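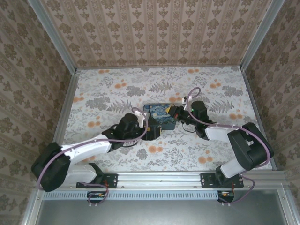 Ajith Nambiar wrote in to say the old rules were two pages too long and still didn't tell him who is allowed to clear a fault. Fair. So the FAQ is redone, shorter, and his question goes first.

Two-arm cells: house rules FAQ
Fairclough site. Last updated 30/11/2020

Who can clear a fault?
Anyone signed off on that cell. Signed off means your name is on the sheet by the door, not "I watched somebody do it". Read the message first, write it down, then clear. Same fault twice in one session — stop and call the bench lead.

Can I reach in while the arms are powered?
No. Not for a second, not to nudge the object back. Power to the motors off, wait for both arms to settle, then hand in. Arms can sag when the power drops so park them low or hold them up.

Is paused the same as off?
No. Paused motors are still live and can move when the program picks up again. Treat paused as running.

Do small arms really need all this?
Yes. Small arms still pinch. Two grippers closing on one object from opposite sides is the worst spot for fingers, and people forget about the second arm when they are watching the first.

What do I check before a session?
Base bolts tight on the rail. Cables: enough slack to reach full travel, no loop that can snag a wrist or catch on the other arm. Connectors seated at both ends. Boards clear of anything metal. Vent slots not blocked, so no notebooks or tape rolls leaning on them. Stop button pressed and tested, every time, even if the last person says they just did it.

What can go in the cell as a test object?
Closed boxes, tins, soft items, blocks. No glass, no liquids, nothing with a blade, no loose batteries. Lids shut unless opening the lid is the task. If it weighs more than the limit on the cell card it doesnt go in.

Can I change the floor covering or the wall paper?
Yes, patterned is fine, plain is fine. Has to lie flat with the edges fixed down. A curled edge gets picked up by a finger and then you have a mess. Log the change, the Jilico people need to know which background goes with which run.

How fast can the arms go?
Slow setting for any new task until you get 11 clean runs in a row. Then normal. Change the object, start the count over. Yes, again.

Do two-arm tasks need anything extra?
One person runs, one person stays on the stop. Both arms home before you start and both home before you walk away. If one arm faults, stop the other too, dont let it finish the move.

How long can a session run?
59 minutes max, then a break and a hand on the motor housings (power off!). Too warm to keep your hand on — leave it off and note it in the log.

I found a nicked cable. Tape it?
No tape. Tag the cell, pull the cable, get a new one from the Stillano cabinet, second shelf. Nicked ones go in the red bin so they don't come back to us.

Do these rules replace the Brilska manual?
No, they sit on top of it. Where the two disagree go with the stricter one and tell us wich line.

How long do we keep logs?
27 weeks. Anything with an injury or near miss in it, keep for good.

Visitors?
Behind the yellow line, max 4 at a time, and no one touches the keyboard. Visitor sign-in moved to the front desk in November.

Something missing? Put it on the sheet by the door, same one as the sign-offs, back side.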